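What I learned from six months of looking for a job in crypto

I got into crypto the way most people I know did, by buying a tiny amount of something silly and then reading far too much about it. By July I had decided I wanted to work in it properly. I do payroll for a living (not glamorous, very steady) and my thinking was that somebody out there must need paying correctly, even if half the wages go out in tokens.

So I made a spreadsheet, obviously. By the end it had 207 rows, one for each job advert I'd read all the way through, and I applied for 30 of them. I kept it open on the kitchen worktop most evenings and filled it in between the washing up and bed.
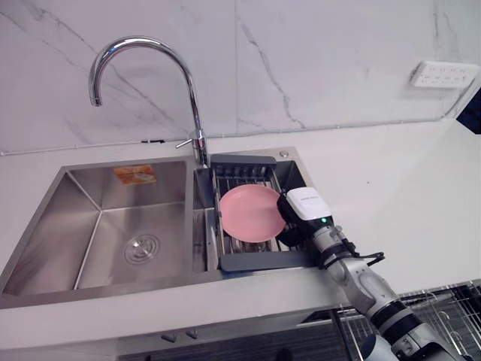

The kitchen, also my office since July.

The first thing I noticed was how few of the adverts were for developers. I'd assumed it would be all Solidity and Rust, and there was plenty of that, but there was also customer support, compliance, tax, translation, events and a frankly mad number of community managers. If you can't code, please don't let that put you off! My friend Nives Morelli went from a hotel front desk to a support job at Cuser, a small wallet company, and she still can't explain what a hash is. She can calm down a person who's lost their password at three in the morning though, and that's what they wanted.

The second thing was pay. Loads of adverts don't say. The ones that do will often give you a number with "plus tokens" stuck on the end, and you have to ask what that means. When do you get them? Can you sell them? What happens if you leave after a year? I had one call with a firm where the man got quite huffy when I asked about the lock-up period, and I crossed them off that night. My own rule became that the plain money part had to cover my rent and bills with no help from the tokens at all – anything on top I'd treat like a raffle ticket. 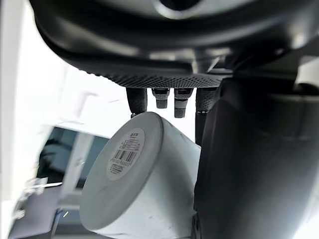 Interviews, and the one I nearly fell for

I had seven interviews. Most were friendly and a bit chaotic, with people joining late from airports. Nernton set me a task that took a whole evening, working out pay for a pretend team in four countries, and I really enjoyed it. I didn't get that one. They went for a person with more tax experience, and they told me so quickly and kindly, so no hard feelings.

Then there was the dodgy one. I won't name it, but they offered me a job over a messaging app after ten minutes of typing, no video call, and then wanted me to buy my own laptop through their "supplier" for 635 pounds, to be paid back in my first wage. I did hover over it for longer than I'd like to admit. If a job wants money from you before you've started, close the window and go and make a cup of tea.

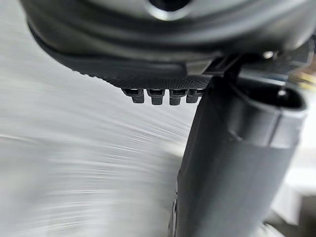
What helped in the end was talking to people. I went to a meetup above a pub, roughly 50 people and one plate of sandwiches, and got chatting to Mawuli Abubakari, who runs the back office at Addo. He told me to take the word "passionate" out of my CV and put in what I'd done with late payments and foreign bank accounts. I rewrote it that same night and had two replies within the fortnight, after weeks of nothing.

One of those was Killar, and I start there next month, part time to begin with. It's three days of payroll and invoices, paid in pounds. I'm keeping my old job for the other two until I see how it goes, and my boss has been lovely about it.

If you'd like a copy of the spreadsheet, leave a comment and I'll tidy it up first. Some of my notes on the recruiters are a bit rude.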